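Hair Care & Styling > Tools and Heat > Goretti ceramic flat iron, is the "moisture lock" real?

mayuree_siriwan
Has anybody here owned the Goretti flat iron for longer than a month? Every review I can find was written in the first week, by people who got it in a box with tissue paper and a discount code. The listing says the plates "seal moisture into the strand" at 381 degrees. I have fine, color-treated hair that snaps if you look at it wrong, and I'd like to hear from someone with a bad word to say before I hand over 290 dollars.

fabian_st
Had mine since August. It's a flat iron. It gets hot and makes hair straight. Moisture lock is a phrase someone typed.

Kirsty Te Moana
I'll stick up for it a little. My hair does feel softer than it did with my old Druleo, and I use the same shampoo and the same cream. I don't care what they call it.

fabian_st
Was the old Druleo chipped?

Kirsty Te Moana
A bit, on one corner.

fabian_st
Well then. You swapped a chipped plate that snags for a smooth one. Any new iron would have felt softer.

Kirsty Te Moana
Maybe. I still like it.

V. Iyengar
Check the page again, it has 3,856 reviews and I read a depressing number of them. A lot talk about a curling wand. My guess is the listing used to sell something else and they kept the stars. I can't prove that, but "great for beach waves, love the glove" is a strange thing to say about a flat iron.

mayuree_siriwan
Ugh, I saw the glove one and thought I'd missed an accessory. So how low does the dial go? For my hair I never want to be above 300.

V. Iyengar
There are 4 settings and the manual I downloaded doesn't give a number for the lowest. It just says "delicate." Ask the seller for the temperature in writing. If they answer with the word delicate, you have your answer.

urielm
Salon side of things here, 4 chairs, so take it for what it's worth. I wouldn't pay that for the Goretti. I wouldn't pay it for the Munteanu either, before someone brings that up. What matters on fine hair is how steady the plates stay once there's hair between them, and no box tells you that. Use a heat protectant, let the hair dry all the way, one slow pass. If you need three passes the iron is bad or the section is too thick.

fabian_st
Agree on the sections. Disagree on one slow pass, slow is how I fried my bangs. Two quick ones at a lower setting.

urielm
Two quick ones with what protectant?

fabian_st
Teltitz spray, the one in the tall bottle.

urielm
That stuff is mostly scent as far as I can tell. I'd want to see your bangs with a different product before blaming the speed.

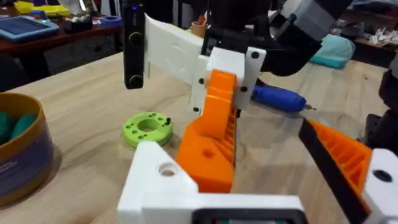
Mayuree Siriwan: OK, but you two are saying opposite things and I still have one head of hair. Is there any way to try slow versus quick without wrecking a piece I can see in the mirror?

urielm
Underneath, at the nape. Same size section on each side, same setting, do one each way for a couple of weeks. Feel the ends.

Kirsty Te Moana
Or skip the iron on wash days and see if you even miss it. I went down to twice a week and that did more for my ends than anything I bought.

V. Iyengar
Also look at who pays return shipping. The Goretti page says free returns at the top and "unopened items only" near the bottom.

mayuree_siriwan
Just looked. You're right, it's in gray text under the care instructions. I've written to them about the lowest temperature and I'm keeping my old iron until they reply.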